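Following a small club from the wrong side of the ocean

I have a new favorite soccer team and they play in front of 950 people on a good day. Let me tell you how that happened, because I've been boring my coworkers with it since March and they've asked me to find another outlet.

My old college roommate Tarun Lodhi moved for work two years ago and ended up renting a place a short walk from the ground of a semi-pro club called Vanddale Rovers. He didn't even like soccer! He went to one game because he could hear it from his kitchen, and after that he started sending me voice messages from behind the goal. They were terrible voice messages. Mostly wind, a drum, and Tarun yelling "did you hear that?" when I had heard nothing but wind and a drum. And still, by the fourth or fifth one I was checking the table before I went to bed.

So now I'm a fan. I've got the scarf (mustard and navy, itchy, I love it) and I've got opinions about the left back.

What got me hooked is how much you can know about a team this size. With the big clubs I always felt like I was reading about a company. Vanddale has a squad page with 23 names on it, and after a couple of months you know who works shifts and misses away games, who was at Jonlow Town last season and left on bad terms, and who takes the corners when Shinji Sekiguchi isn't on the field. Sekiguchi is the reason I'm writing this post at all, so let me get to him.

He's a right-footed midfielder who plays on the left, and he has the slowest run-up to a free kick I have ever seen. Four steps, a stop, two more steps. The goalkeeper knows it's coming, everybody in the ground knows it's coming, and then the ball goes over the wall and drops like somebody let go of it. He's done it 5 times this season. I've watched the one against Kiltora more than I'm willing to put in print. The wall jumps, the keeper takes one step the wrong way and simply stays there with his arms half up – I feel bad for the man, and then I watch it again.

The Kiltora game was the one that turned their season, too. Before it they'd gone six without a win and were playing a back five that nobody seemed comfortable in. The two wide defenders kept getting caught halfway, too far up to defend and too far back to help. Then the coach, Hideaki Furukawa, went to a plain old 4-4-2 and put his biggest striker next to his fastest one. I laughed when I saw the lineup. It looked like something my middle school coach would have drawn on the back of a pizza box. They won 3-1.

I've been trying to work out why it suits them so well, and I think a lot of it is distances. In the back five, when they won the ball deep, the nearest forward was forty yards away and all alone. Now there's a short pass to a winger, and a second man up top to collect the scraps when the first one gets bumped. They score a lot of scruffy goals this way. Second balls, knockdowns, one that went in off a hip. I adore scruffy goals. A scruffy goal means somebody kept running when it would have been perfectly reasonable to stop.
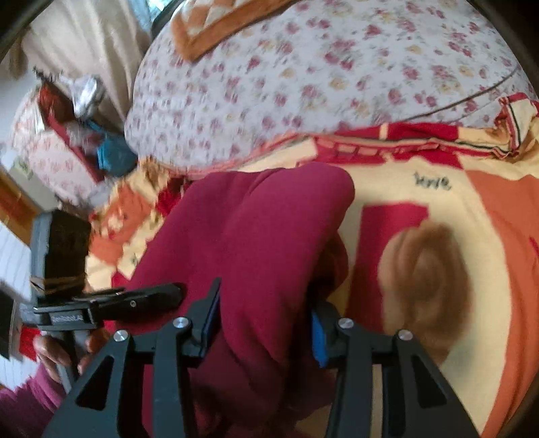 The other thing Furukawa changed is throw-ins, and I know how that sounds, but stay with me. For the first half of the season they threw it down the line every single time, and lost it just about every single time. Since the Kiltora game, the thrower waits, one midfielder runs away from the ball to drag his marker with him, and the full back gets it straight back and plays it inside. I started paying attention to it in the Wegener Park match (that's the ground, not the opponent, I got this wrong for weeks) and once you've noticed it you can't stop looking for it. I now shout about throw-ins in an empty living room at six in the morning.

About that six in the morning. The time difference is brutal, and I've tried it every possible way. Staying up doesn't work for me anymore. Recording the game and watching later doesn't work either, as Tarun can't be trusted to keep a result to himself. He once sent me a row of crying faces and then wrote "no spoilers." What does work is going to bed at nine like a child, setting the alarm, and making the coffee the night before so I only have to warm it up. The stream is one camera on a scaffold at the halfway line. When it rains, somebody wipes the lens with a sleeve and for a second you get a huge gray elbow. The commentary is two guys who clearly know the players' parents.

One of my favorite moments of the whole year was on that stream, in a match that ended 0-0. The ball went over the back fence, the spare ball went over right after it, and for a good two minutes the commentators just talked about a bakery. Was the almond thing still on the menu? Had it gotten smaller? They agreed it had. Then the game started again and one of them said "anyway, Rovers in possession" and I nearly fell off the couch. You don't get that with the big leagues!

I should say something about the women's side as well, since I started following them in March and they're having a better season than the men. Orysia Levchenko in goal is fantastic. She comes out for crosses that most keepers would leave alone, she catches them, and then she throws the ball half the length of the field before the other team has turned around. Two of their last four goals started from her hands. In front of her is Lindalva Bragança, a center back who never seems to sprint and is always already there. I've tried to catch her out of position and I haven't managed it yet. My sister watched one game with me, a person who calls every sport "the match," and at halftime she said she liked "the calm one at the back." That's Bragança.

The women play earlier in the day over there, so for me it's the middle of the night, and I mostly have to settle for the full replay the next evening. I'd recommend it to anybody who wants to get into the club. They pass more than the men do, and the games have a nicer rhythm if you're still learning who's who.

As for where things stand: the men have 28 points and are sitting in the middle of the table, with three games left. They can't go down. They can, if a lot of other people are very kind to them, still sneak into the playoff places. They need to win all three and they need Jonlow to slip up at least twice. I've done the math on the back of an envelope, then I did it again in case the envelope was wrong. It's a long shot. I don't care, I'm having a great time.

The game I'm really looking forward to is on 8th May, at home to Jonlow. Tarun says the ground holds up to 1000 and that this might be the one that fills it. The last time those two met, Jonlow won 2-0 and their fans sang the whole way through the second half, and you could hear it on the stream over our two bakery experts. I'd like to hear the drum win this time. My prediction is 2-1, with a free kick from Sekiguchi (four steps, stop, two steps) and something horrible off somebody's shin for the winner.

A few people asked in the comments last time how to pick a small club when you don't have a Tarun. I don't have a system, but I can tell you what I'd do. Pick a league a couple of levels down in a country you're curious about, watch three streams with the sound on, and see whose result you go looking for the next day. It'll be obvious. Avoid whoever's top of the table, it's more fun to climb. And buy the scarf early – mine took seven weeks to arrive, and it smelled a bit like a garage, and I wore it to the grocery store that same afternoon.

If you already follow some tiny team that I've never heard of, please tell me about them in the comments. I want the name, the worst kit they've ever worn, and the player you'd put up against my guy in a free kick contest. I'm also taking suggestions for a six a.m. breakfast that can be eaten with one hand and doesn't involve a granola bar. I've had so many granola bars this spring.

Next post will be after the Jonlow game, and it'll either be very long or very short. Up the Rovers!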